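Sprechzettel Droltham, Fassung zum Weitergeben

So, guten Abend zusammen, und danke fürs Kommen, obwohl draußen endlich die Sonne scheint. Ich rede heute über das alte Umspannwerk in Droltham und darüber, wie man aus einer Halle ohne Fenster ein Haus macht, in dem Leute gern wohnen. (Kurz warten, hinten kommen immer noch welche rein.)

Wer das Gebäude nicht kennt: Backstein, außen ziemlich stur, innen riesig. Unser Büro Manole hat den Auftrag damals nur bekommen, weil wir als Einzige den Trafosaal stehen lassen wollten. Alle anderen haben ihn abgerissen und eine Tiefgarage daruntergeschoben. Wir hatten 2.000 Quadratmeter Geschossfläche und am Ende 79 Wohnungen im Programm, mit dem Neubauriegel im Hof zusammen. Ja, die sind klein! Dazu komme ich gleich, bitte noch nicht murren.

Das Licht war unser größtes Thema. Tamara Marinescu hat im Modell so lange Schlitze ins Dach geschnitten, bis es aussah wie ein Nudelsieb. Geblieben sind zwei lange Oberlichter, und darunter liegt jetzt die Gasse, also der gemeinsame Flur, breit genug für Tische und Kinderräder. Ich liebe diese Gasse, das merkt man wahrscheinlich — ich könnte den ganzen Abend nur darüber reden.

Nun die Wohnungen. Selvaraj Bhuiyan hat die Grundrisse gezeichnet, und sein Trick ist die dicke Wand: Küche, Schrank, Bad und Bett hängen alle an einer Seite, der Rest bleibt frei. Bei der Küche haben wir am meisten gestritten. Großer Kühlschrank oder kleiner? Der kleine hat gewonnen, dafür gibt es Vorratsräume an der Gasse.

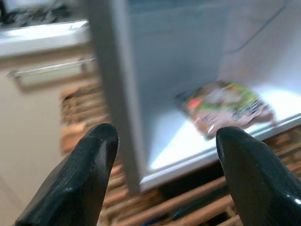
Kompaktes Kühlgerät, geöffnet.

Die Fassade zum Hof (nächste Folie, langsam machen) ist neu, und da haben wir uns getraut, beim Backstein zu bleiben, aber heller verfugt. Die Denkmalpflege wollte erst Putz. Nach der Musterwand im Oktober war das vom Tisch.

Was ich heute anders machen würde: die Treppe am Nordgiebel. Zu steil, zu dunkel, mein Fehler. Und ich würde die Werkstatt im Erdgeschoss viel früher mit den künftigen Mietern planen.

Jetzt gern Fragen, und danach zeige ich am Modell, wo die alte Kranbahn hängt.

Kommentare

Abhishek Goel
Danke fürs Hochladen! Gibt es den Schnitt durch die Gasse auch irgendwo als PDF?

Sânziana Cozma
Schöner Vortrag, aber 79 Wohnungen finde ich immer noch zu viel für den Hof. Wo stehen die Fahrräder im Winter?

Tamara Anghel
Die Nordtreppe ist wirklich steil. Mit Einkaufstaschen nehme ich lieber den Umweg über den Hof.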